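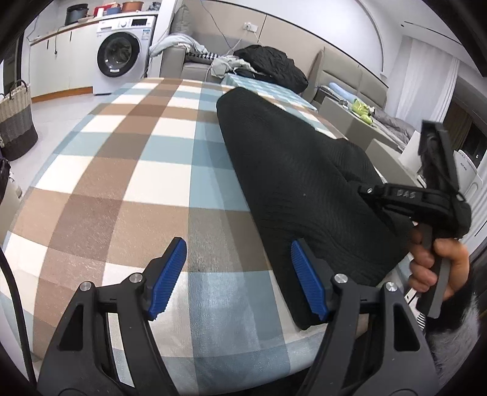 Project report: Folding the knits in a small flat
Archana Agarwal, Textiles and Home Studies

Why I picked this

My share flat in Stekthorpe has the washing machine in the kitchen, which means clean clothes come out a few steps from the cooking pots and then migrate to the sofa, where they stay. Mostly mine, I admit. For my project I wanted to find out whether a set way of folding would keep my knitwear in better shape and get the pile off the sofa by dinner time. Our brief was 2000 words or a practical with a short write-up, and I jumped at the practical!

What I did

Through August I folded every dark knit in the flat on the table, with the checked tablecloth left on. I'd planned to take the cloth off, but the knits slid all over the bare top and I gave up after one evening. The cloth has a bit of grip, and the big checks turned out to be really handy as a guide – line the hem up with one edge of a check and you can see straight away if you've gone crooked.

I tried two folds. The first was the ordinary shop fold, with arms behind and bottom up to the neck. The second was one my aunt calls the Vieira roll (no idea why, she can't remember either), where you fold the piece lengthwise and roll it from the hem. I did 26 folds altogether, half of each, then left the pieces on a shelf overnight and checked for creases in the morning.

What I found

The shop fold looked nicer on the shelf but left a hard line across the chest on the finer ribbed knits. The roll left hardly any line at all. It does take up more depth, though, and my shelf is shallow, so a couple of rolls ended up on the floor by breakfast.

Black knit is a pain to judge. Under the kitchen light you can't tell a crease from a rib, so I started doing my checks near the window at 8 am. I wish I'd done that from the start, as I don't fully trust my first few results.

Puffy jackets I left out completely. They don't fold, they just sulk, and they went back on the sofa.

Problems and changes

My flatmate kept adding things to the pile while I was working. We agreed on one basket for her washing and one for mine, and that sorted it out.

If I did it again I'd weigh the pieces first. The heavier ones seemed to hold a crease longer, but that's only my impression and I've got no numbers for it. I'd also like to try the roll on tea towels.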